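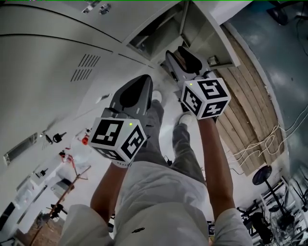
Flidovov, July

Second progress report to the Wevetti Fund
Cataloguing and rehousing of the Dinu field post collection

The Dinu collection is made up of letters, field postcards and parcel slips sent between soldiers and their families from 1914 to 1918. Your grant pays for a full item-level catalog, new storage boxes, and scans of the pieces most often requested by readers. This report covers the work since our first report in the winter.

Cataloging

We have now cataloged 2,588 items. Each has a number, a short summary, the sender and addressee where these can be read, and the postmark. The preprinted postcards went quickly. Most carry only crossed-out lines and a signature, and many of the signatures are first names. The letters are slower. A good part of them were written in pencil on both sides of thin paper, and the folds have worn through on the ones that were kept in a pocket or a wallet.

We changed one thing in the method. At the start we recorded place names as the writer spelled them and nothing else. Readers then could not find the same town under its different spellings, so we went back and added a standard form in a second field. That cost us three weeks, and the first series has been corrected in full.

Letters set aside

There are 138 letters with no date and no envelope. Bianca Matei is working through these by comparing handwriting, paper and the names of other men mentioned. She has placed 17 of them with enough confidence to enter a month and year. The rest will be listed as undated if nothing better comes up before the end of the grant. We do not want to guess in the catalog and have the guess copied into other people's books. 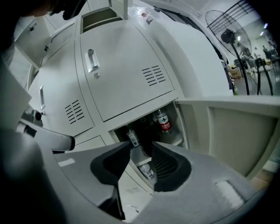

The parcel slips are the least studied part of the collection and the part with the worst storage. They came to us in bundles tied with string, with rust from pins on the outer sheets. We have removed the pins and put the slips in folders by sender. They cannot go back to the old wooden cabinet, which has a damp back panel. White metal lockers would suit the folders well enough if shelves can be fitted, and we are asking for prices on that basis. We will not charge this to the grant without your written agreement.

Boxes and scanning

We ordered 200 archival boxes from Illska. Delivery was late, and the first batch had lids that did not close flat, so it was replaced at no cost to the project. All the postcards are now in their new boxes. The letters are next.

Scanning has started with the postcards. The letters in faint pencil need a second pass with different light settings, and we have added time for this to the schedule.
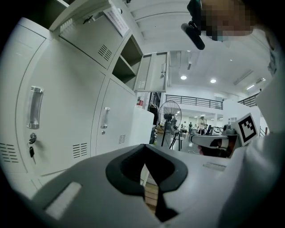
Black rubber jaw pad, with a square marker on a white card at right.

Spending and next steps

Spending is within budget under every heading except postage and carriage, which is slightly over. We expect to cover the difference from our own funds. Before the next report we plan to finish boxing the letters, complete the parcel slip entries, and open the postcard section of the catalog to readers. A draft of the finding aid will be sent to you for comment at the same time.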